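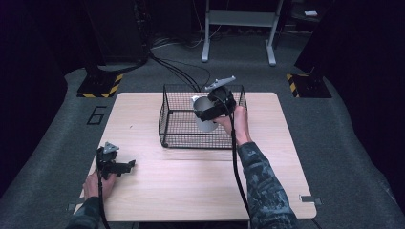
Fig. 1. Table with wire basket and white cup.

Bench Minutes: Do Substitutes Change Anything in Recreational Futsal?
Tahsin Pramanik and Mizanur Chowdhury
Sport and Data, project report
Submitted 08/04/2024

1. Why we did this

Mizanur has played for Ornska, in the lower half of our campus futsal league, for two seasons. In that time he has developed strong opinions about substitutions, most of them formed while sitting down. His claim was that his team plays better when the bench is used early and often. His captain's claim was that the team plays better when Mizanur is on the bench. We thought at least one of these could be tested.

Futsal lets a team swap players as many times as it likes without stopping the game. Professional sides treat this like a shift system and change whole lines every few minutes. Campus sides treat it like a fire exit, used when somebody can no longer breathe. We wanted to know whether the teams that rotated on a plan gave up fewer late goals than the teams that rotated on panic.

2. The teams

We followed four teams: Vakex, Ornska, Gazi and Punitz. Vakex are the only ones with matching socks. Gazi have a coach, in the sense that a man stands at the side and is louder than everybody else. Punitz won the league in December and have mentioned it since. Ornska are described above.

Each team played every other team once, giving us six matches. A match is two halves, and we split each half into an early part and a late part. Squads were capped at eight, so a full bench means three outfield substitutes behind the five who start, provided the goalkeeper remembers to come.

3. Method

One of us logged substitutions and the other logged goals and shots. For Ornska matches Tahsin did both jobs, as Mizanur was playing, or at any rate changed for it.

A substitution was marked "planned" if the player coming on was standing and ready before the player going off asked to leave. It was marked "forced" if the player going off was waving, limping, bent double or already walking. We disagreed on some of these at first, mainly about what counts as waving. After the first match we rewrote the rule so that both hands had to be involved.

Goals were logged with the clock time and the names of the five on court for each side. We had planned to log running distance too, using a phone app, until we learned that players will not run with a phone in their shorts and that goalkeepers will, but only to make a point.

4. What we found

Punitz made the most planned changes and conceded the fewest late goals. This is what we hoped to see, and it would be a lovely result if Punitz were not also simply better at futsal than everyone else. They conceded very little in the early parts of each half as well.

The more useful comparison is Vakex against Gazi. They were close in shots taken and shots allowed. Vakex changed in pairs and kept to it even when winning. Gazi left their best five on until the coach lost his voice. In the late parts of halves Gazi allowed more shots than in the early parts, and most of the extra ones came down the side where their left-sided player had stopped coming back. Vakex stayed level. Their own match finished in a draw, with Gazi ahead until near the end.

Ornska did not fit any pattern. They had a full bench for one match only, and it was the one they lost by the most. Mizanur would like it recorded that he was on court for four of their goals over the three matches. Tahsin would like it recorded that he was on court for rather more of the other kind.

5. Problems

Six matches is a small sample, and the same players turn up in half of them. We cannot separate good rotation from good players, and a captain who plans substitutions probably plans other things too, like who marks at corners. The hall clock was stopped during one of the Gazi games and restarted late, so those times come from Tahsin's watch.

There is also the matter of one author playing for one of the teams. We do not think it changed the numbers. It may have changed the number of times Ornska's captain put him on, as he played more than usual once the logging sheets came out.

6. What we would do next

We would ask two evenly matched teams to swap approaches for a second round, pairs for one and panic for the other. Vakex have said yes. Gazi's coach asked what was wrong with how they rotate now, and we have promised to send him this report once it has been graded.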